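Neues aus der Simulation: Ronora bekommt eine Hausordnung

Seit März gilt bei Cullivska für alle Läufe im Projekt Ronora eine Prüfliste. Sie hat 5 Seiten, vier davon sind Begriffsklärung. Wer künftig »Greifer offen« in ein Protokoll schreibt, muss auch angeben, welcher Greifer gemeint ist – eine Zumutung, wir wissen es.

Szenen aus Ronora, beide gerendert:
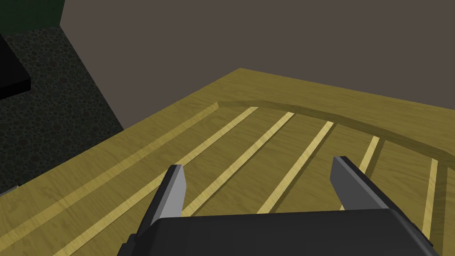
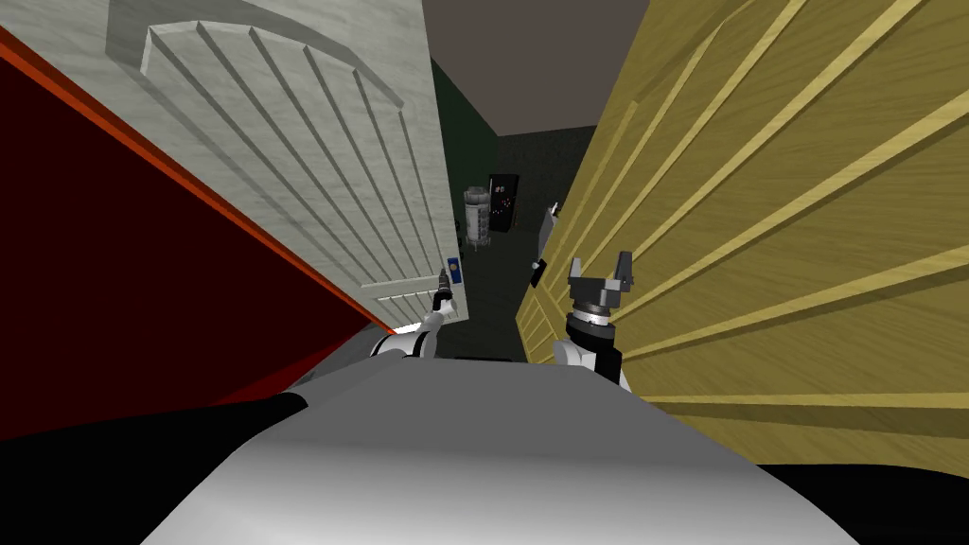 Lesezeit: 1 Minute

Die wichtigste Regel steht auf Seite zwei: Simulierte Läufe werden als simuliert gekennzeichnet, und zwar in jeder Datei. Von 233 Protokollen aus dem alten Bestand trugen 200 diesen Vermerk. Die übrigen gehen an die Abteilung zurück, die sie mit dem Kommentar »sieht man doch« eingereicht hatte.

Neu ist auch, dass Startpose und Kameraposition vor dem Lauf festgehalten werden. Nachträglich eingetragene Werte passen erfahrungsgemäß wunderbar zum Ergebnis und sind deshalb nicht mehr zulässig. Abgebrochene Läufe bleiben im Archiv, auch die peinlichen.

Anmerkungen zum Entwurf der zweiten Fassung nehmen wir bis Mai entgegen. Vorschläge für weitere Begriffsklärungen bitte gesondert einreichen – gern bei Roreck, dort ist noch Platz im Ordner.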